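Robot Grasping Lab, Unit 2: Comparing Grippers on the Desktop PC Task
Handout, Sep 14, 2018

Read this before you come to the bench. Last year's group read it afterward, and the Floltodstead arm still has the scratch.

What you are comparing

You have two sets of fingers. The Jorkness fingers are narrow, angular and stiff. The Dönmez fingers are wider, with a soft pad, and will forgive you a bad approach angle up to a point. Both close in parallel. The catalog pages say both are suitable for small part assembly, a phrase that covers everything from wristwatches to bricks.

The job is the same for both: memory module, CPU, hard drive in its caddy, expansion card. The parts live in the gray printed fixture to the left of the computer, and the computer lies on its side with the panel off. Lift the socket frame before you run anything. The arm will not notice that it is closed, and will press on with great confidence.

Start with the memory module. It is thin, it has to go in straight, and it shows up a sloppy grip faster than any of the other parts.
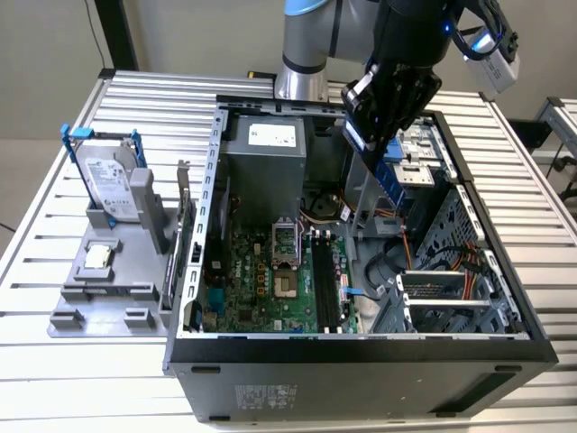
Grip width matters less than where you grip. Take the module too near one end and it turns in the fingers as soon as it meets the slot. Take it in the middle and you can still get it wrong, but at least you will get it wrong evenly. Write down the grip point for every trial, including the ones you would like to forget.

Controller settings

Run the Nenport controller in force mode for the last part of the approach. Position mode is fine for crossing the bench. Position mode is also how you turn a memory slot into two memory slots.

Keep the speed the same for both finger sets. If you slow down for one of them, you are no longer comparing fingers, you are comparing your nerves.

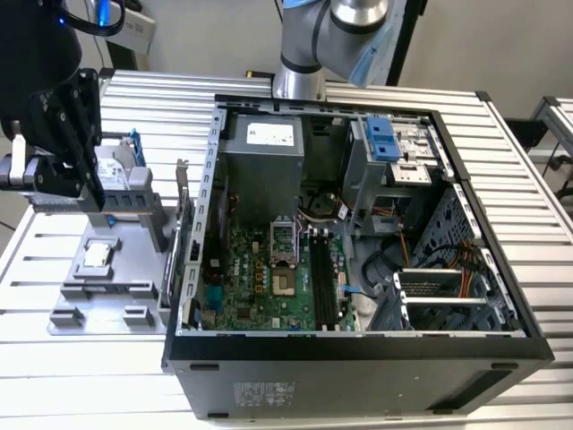 The CPU pick is the one people argue over. The part sits low in its pocket, so the fingers have very little edge to hold, and a wide pad tends to meet the fixture before it meets the chip. Narrow fingers get in more easily and then slip more easily. I have an opinion about which is worse and will keep it until October, when your reports are in.

Never rest a chip on the pins to "see if it fits." It fits. Line it up first, then lower it.

Resetting between trials

Arms back to the start pose, all parts back in the fixture, caddy upright with its tabs up. Check the cables on the right side of the case. They like to wander over toward the drive bay - usually during the one trial that was going well. 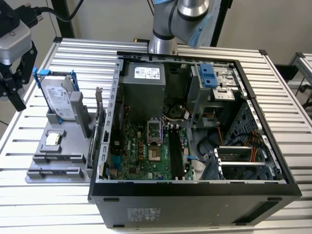

What to hand in

A table of nearly 100 trials, split evenly between the finger sets. For each one: part, grip point, result, and what went wrong in plain words. "Robot error" is not plain words.

One page comparing the two sets. Say which you would buy, and for which part. "It depends" is allowed if you then say on what.

Your settings file, under a name other than final_final.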